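Printed Fabric Cuts: Frequently Asked Questions
Ondeo Fabrics – Help Center

These answers cover flat printed pieces in the Matonis fruit range, including pieces supplied with a pre-cut round opening.

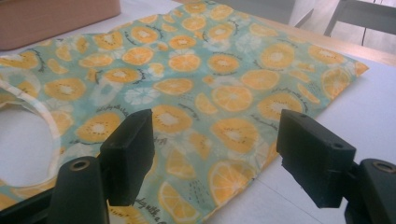 Ordering and sizing

What size are the pieces?
Standard pieces are 700 mm on the long side. The short side varies by print and is listed on each product page. Measurements are taken with the fabric flat and unstretched.

Can I order a piece without the opening?
Yes. Select "uncut" at checkout. Uncut pieces ship from the same stock and cost the same.

Can the opening be moved?
On orders of 8 or more pieces, yes. Send a dimensioned sketch with the order number. Give the distance from the center of the opening to two adjacent edges. Single pieces are cut to the standard template only.

The print

Is the fruit print directional?
Partly. The yellow and orange slices can be viewed from any side, but there are short lines of script between them. If the script has to read upright in the finished item, check the orientation before cutting.

Will two pieces match at a seam?
Only if they come from the same print run. The run code is on the packing slip. The mint background is mottled by design, so background patches will not line up across a seam even when the fruit does.

What is the pale ring around the opening?
It is part of the print and serves as the edge guide. Do not trim it off before hemming or binding.

Cutting and finishing

How should I lay the piece out?
Use a flat, clean table larger than the fabric. Smooth from the center outward and let the corners settle. Do not pull a corner to square it – this distorts the opening. Leave the piece flat for 24 hours if it arrived folded.

How do I finish the round edge?
Bias binding is the simplest method. For a turned hem, clip the allowance every 8 mm and stop 3 mm short of the fold line. Press before stitching.

Which marker is safe?
We test with the Fomevano water-erasable pen. Try any marker on an uncut edge first, particularly on the lighter patches.

Returns

Can cut pieces be returned?
Pieces with the standard opening can be returned unused. Custom cuts cannot, unless the opening is out of tolerance (3 mm in any direction). Mark the parcel for Craig Dalgleish, Cutting Room, and include the packing slip.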